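The Spare Room Sort-Out

Hello again! A few of you asked how the great spare room clear-out was going, so I've put a little gallery page together. It's the small room at the back of our place in Loltstead, the one where everything lands when we can't think where else to put it. I started one morning in April with a pot of tea and the radio on, fully expecting to be finished by lunch. I wasn't - I was still folding at 5.

T-shirts first, because they're the easy bit (or so I thought). I lay each one out flat, smooth the front with my hands, sleeves in, then fold it up from the bottom. The black ones are a pain for fluff, so they get a going over with the lint roller before they go anywhere near the drawer.

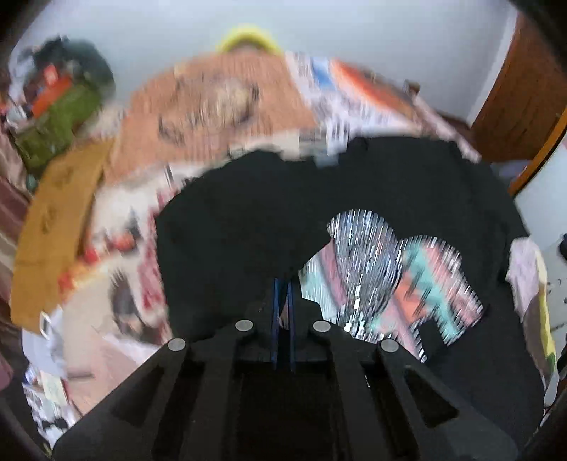

Euan MacBrayne
Writer and chief folder, Loltstead

The black tee with the colourful print, all pinks and turquoise, laid out flat for its turn. I love that one and it's not going to the charity shop, whatever anyone at home says.

The orange and peach blanket behind it is staying too. It's big and awkward and I always end up with one corner longer than the other, so I fold it in half on the floor first and then roll it - much less swearing!

Then there are the papers. I meant to take them straight out to the recycling and of course I sat down and read 2 of them cover to cover, including a very long piece on the Listton bus timetable. If you've got a pile like that, tie it up with string before you look at the headlines.

Still to do: the bedding, the bag of odd socks and the shelf from Swanson that has been waiting for its brackets all winter. I'll add more pictures when I get to the wardrobe. If anyone has a good way of storing big blankets without them taking over a whole cupboard, please leave me a comment - I'm all ears.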